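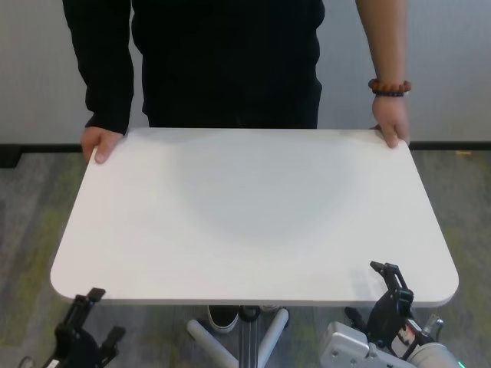

Table-carry task, partner side. Puvstead room, November session.

Clirnano data collection: minutes of the November meeting

Present: Régis Texier (chair), Karthik Marikar, Lieven Martens, Urmila Shukla (notes)
Apologies: Rosaire Cloutier

1. Episode count
Karthik reported 366 usable episodes of the shared table carry against a target of 400. Great progress, and everyone was delighted! Another 18 are waiting for labels. Lieven will finish those before the next call.

2. What counts as a good start
Long talk, lots of ideas. Agreed that an episode starts with the partner's hands already on the far edge and the grippers still free, so the model sees the approach as well as the grasp. Urmila loved how much variety we now have in hand placement and wants more of it. Régis asked that both grippers be closed on the near edge before anyone moves. 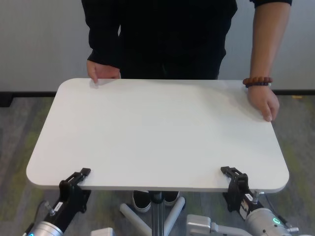
3. Florham site
Florham would like to record the same task with 3 new partners. Very welcome news. Rosaire to send them the start and stop rules.
Action: Rosaire, Karthik.

4. Next meeting
Same room, 10:30 a.m. Karthik will bring the first training curves.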